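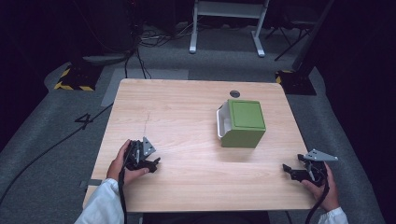
A small green and white container on a light wooden table.

Household Battery Collection in Badstead: A Student Project Report
Submitted in February by the Environmental Studies project group, Stendwood College
Print this page | E-mail this page | 6 shares | 2 comments

The purpose of this project was to find out how residents of Badstead dispose of used household batteries, and whether the present drop-off points are placed where people are likely to use them. The town has 11 such points. Most are in shops and public buildings along the main road, and only one serves the streets east of the river.

A short questionnaire was sent to some 3,000 households with the town newsletter. Forty replies came from the eastern streets, too few to support firm findings for that area. Replies from the rest of the town were more complete and form the basis of this report.

The most common answer was that used batteries are kept in a drawer or jar at home until there are enough to justify a trip. Many residents did not know that the library accepts them. Several wrote that they had stopped using the drop-off point at the Twal Street market after its opening hours were shortened — a change that was not announced on the town website.

The group also compared Badstead with Paststead, where collection is organized through the schools. The Paststead records list 3,756 batteries for the last school term. No matching figure could be obtained for Badstead, as the contractor weighs each load and does not count single items. The two systems could therefore be compared only in terms of access and opening hours.

The group recommends that a second point be opened east of the river, and that current hours be posted at every location. A trial of school collection could begin with the two elementary schools — both already collect paper. Button cells should be handled separately, with the terminals taped before they are dropped off.

The full questionnaire and the table of replies are held in the college library and may be consulted on request.

Print | E-mail to a friend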